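Asside Desktop Support – Ticket Log
Ticket 106
Status: Closed
Category: Hardware / no display
Site: Clendel branch, accounts office

Reported problem

User reports that the tower under the front desk shuts itself off a few minutes after sign-in. Fans spin at full speed on the next start and the monitor stays in standby. Fault appears several times a morning and less often after lunch. No new hardware or software since May. User has already tried another wall outlet.

Log

8:40 – Called user back. Confirmed that the shutdown comes without a warning or a blue screen. Power light goes out at once. Asked user to leave the machine off and work from the spare laptop.

9:15 – On site. Swapped power cord and monitor cable. No change. Event log shows unexpected power loss entries and nothing useful before them. Disk check clean.

9:50 – Entered firmware setup and left the machine on the hardware monitor page. CPU temperature climbed steadily while idle and the machine shut off at the thermal limit. Repeated with the same result. Power supply voltages were normal up to the shutdown.

10:30 – Unit tagged and moved to the bench. Profile backed up to the Gadley share before teardown.

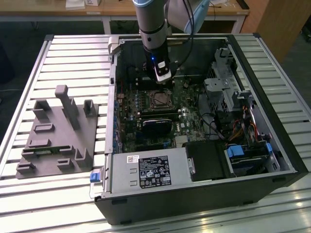 11:20 – Old thermal compound had gone hard and covered only one half of the heat spreader. One cooler push pin was cracked and no longer locked. Cleaned both surfaces with isopropyl alcohol and lint-free wipes. Socket checked under a lamp, no damage found.

11:45 – Ordered replacement cooler from Ratanaporn. Part in local stock, pickup same afternoon. Did not reuse the old cooler with a new pin – the remaining pins are the same age and will go the same way.

14:10 – New cooler fitted with fresh compound. First start gave fans but no display. Reseated the memory, no change. Cleared CMOS, no change. Tested with one module in the first slot and got a display. Second module fails in every slot. Replaced with a module from spares and set both to the rated speed.

Reference used for seating and compound steps: bench manual, section "Processor and cooler." 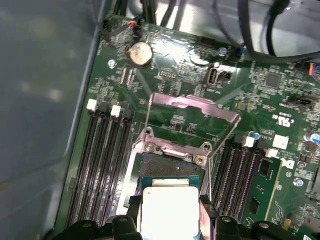 Asside Bench Manual, Issue 2, p. 300

Note for whoever edits the next issue: the compound step on this page still says to spread with a card. Current practice is a small dot in the center, and the cooler spreads it when tightened. The torque note is correct and can stay.

15:00 – Stress test started, side panel on, room temperature normal. Temperature leveled off well under the limit. No shutdown.

15:35 – Memory test, full pass, no errors. Fan curve returned to default – it had been set to silent by hand, which did not help.
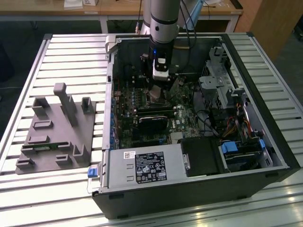
Bench work on a desktop tower, case on its side.

16:20 – Unit returned to Clendel and connected. User signed in and opened the usual programs. Ran for the rest of the visit without a fault.

Cause

Cooler not held flat against the processor after a push pin failed. Faulty memory module found during repair, probably unrelated.

Follow-up

Check the other towers from the same purchase for cracked pins at the next scheduled visit. Old cooler and module booked out as scrap. Spares list is now short one memory module, reorder entered under line 200.

Reopen this ticket if the shutdown returns. For a new fault on the same unit, open a new ticket and quote 106.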